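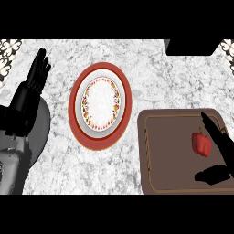 How do you show a task to a robot when the robot has two hands and you are sitting in another room?

You wear a headset and two gloves, and you move your own hands. The robot hands follow. The computer saves every movement together with what the cameras see, and later a model learns from these recordings.

---

I have done this work at Flostell in Prestville since October, and some people asked me to write how it goes. So here is a small thread. My English is slow, please be patient with me.

---

Our present task has a short name, "pepper to plate". One hand takes the red bell pepper from the cutting board and puts it on the dinner plate. For a person it is one second of work. For me with the gloves it was a full afternoon before I had one recording I wanted to keep.

---

We do the first part in simulation. The kitchen, the marble counter, the plate and the pepper are all computed. If I drop the pepper I press reset and it is on the board again. I like this very much.

---

The difficult thing is that I feel nothing. In my real kitchen my fingers tell me when I have the pepper. With the gloves I must look, and the black fingers often hide exactly the place I want to see. Now I come from the side and I close the thumb last.

---

My count until today, December 4, 2020: 2,307 recordings started, 970 kept. The others have a dropped pepper, a hand that shakes, or me forgetting to press stop.

---

Peiyu Wei checks the recordings after me. She taught me one rule which I repeat to all new people: do not correct too fast. If you miss the pepper, stop, open the hand, go back a little, and try again calmly. The model can learn from a calm correction. From a panic it learns panic.

---

Another rule is about the hand that does no work. In the beginning I let my left hand hang and move as it wanted, because I was thinking only about the right one. Guoqing Dong looked at the first results and the model was waving the left hand for no reason. It had learned it from me! Now I hold it still, up and away from the plate.

---

Somebody asked if it is better to push the arm by hand, as on the older machines. We have also one arm of this kind, we call it Guo. You take it at the wrist and lead it through the movement. For a simple path I find it easier than the gloves. But with two arms and all the fingers, I don't have enough hands for it.

---

Also asked: does it make you tired? The shoulders, yes. I do 17 recordings and then I take the headset off and drink tea. If I do more, the quality goes down and Peiyu sends them back to me.

---

Next week the Flustdale group will send us their pepper recordings, and we will try training on both sets together. They start with the hands much lower than we do, so I am curious if the two sets will mix well. I will write here when I have seen the first run.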